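How to budget for a handheld gripper collection setup (small team version)

Posted 11 Oct 2026

Quick writeup, been asked for this enough times. Covers buying and planning for a room where people collect demos with handheld grippers and you have one or two robots to run the results on. Not a full lab build. If you want a full lab build you need a different page and a lot more money.

What you need before you start: a floor plan, even a bad one. A rough headcount. Somebody who can sign a purchase order. A spreadsheet.

Step 1. Write down the tasks first

Before any shopping. List what the grippers will pick up, how heavy, how wide. We skipped this the first time and bought fingers that opened too narrow for half our objects. Returned them, lost the restocking fee, lost most of March.

For each task write: object width, weight, table or floor, one hand or two. Two-handed tasks double the gripper count. Obvious but it gets missed in every budget I've been sent.

Step 2. Split the budget into four lines

Line one, grippers and their cameras. Line two, the robot side: arms, bases, controllers. Line three, room: tables, chairs, lights, power, network. Line four, everything that wears out.

Most people write lines one and two and stop. Line four is the one that gets you. Finger pads, belts, cables, batteries, memory cards, printed markers. Put real money in it on day one. I use 22 percent of line one per year and have not been far off.

Step 3. Get quotes the right way

Ask for three things on every quote: unit price, spares price, lead time. In writing. Vandness quoted us a nice number for the grippers and then the spare finger sets were 90 dollars a pair, not mentioned untill we asked. Still bought them. Would of budgeted differently.

Pulluser were slower to answer but sent the spares list with the first quote. Kramer, the reseller we use for chairs and cabling, will hold a price if you ask for it on the quote. Always ask.

Things to check on a gripper quote:
Is the camera included or separate
Is the mount included (often not)
Calibration, who does it, how often, what it costs
Can you swap the fingers yourself or does it go back
Shipping both ways for repairs

Same list for headsets if your setup uses them. Add straps and face pads, they get gross. One set per person, don't share.

Step 4. Plan the room on paper

Tables along the wall, middle kept clear, robots where you can get behind them. Measure doors before ordering a mobile base. Measure the elevator too.

Floor matters more than you'd think. Wheels are fine on a hard floor, less fine on thick carpet. Check for sills and cable covers. Check your power circuits. Find out which outlets share a breaker and write it on the plan.
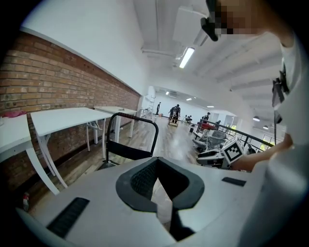 Markers are the cheapest thing on the whole list and the one people forget to order. Printed fiducials on flat rigid backing, matte, spares of every size. Phone-camera test first, print second. You want them on the top face of the unit where the operator and the gripper camera both get a look at it, like the black and white square on the white robot there by the operator's arm, and you want the backing stiff so it doesn't curl. Glossy floors and bright windows go on the same budget page as the markers. Light plank floor throws the ceiling lights right back up at you, so price blinds and one or two diffusers now. Cheaper than re-recording.

Step 5. Furniture, fast

Light tables. You will move them constantly. Plain white tops are OK for most objects, but buy a couple of mats in a darker color for white objects. Chairs without arms, arms bang the grippers. A stepladder, a proper one, you'll be up at the ceiling for cables and cameras more than you expect. Carts with locking wheels. Don't buy the cheap carts. We bought the cheap carts.

Storage goes here too. Foam cases or padded shelves for the grippers, labeled, one slot each. The shelf unit we got from Hultetti was 903 dollars and I argued against it and I was wrong.

Step 6. Order in this order

1. Anything with a long lead time. Robot base, arms.
2. One gripper. One. Use it for two weeks.
3. Power and network work.
4. Tables, carts, storage.
5. The rest of the grippers, plus spares.
6. Markers, mats, blinds.

The two weeks on a single gripper is where you learn what's wrong with your task list. Wrist gets tired, trigger sticks, cable is too short. Fix the order before you buy the lot. Vendors will push a bundle discount to get you to skip this. Work out what the discount is worth against a shelf of grippers you don't like.

Step 7. Budget for people's time

Not equipment but it comes out of the same pot. Setup, calibration, training, cleaning up bad recordings. Count calibration as a weekly job. Count a half day for each new operator before you get anything usable from them.

Also insurance. Call them before the robot arrives, not after. Ours wanted serial numbers and a photo of each unit, took about 22 minutes on the phone.

Step 8. Hold some back

Keep a reserve that nobody can spend in the first quarter. Mine goes on its own row with no label so it doesnt get eaten. You'll want it for the adapter plate, there is always an adapter plate.

Spreadsheet columns if you want to copy mine: item, vendor, qty, unit, spares, lead time, quote date, quote expires, who's chasing it. Quote expires is the one to sort by. Will add a section on leasing arms when I get our renewal terms back.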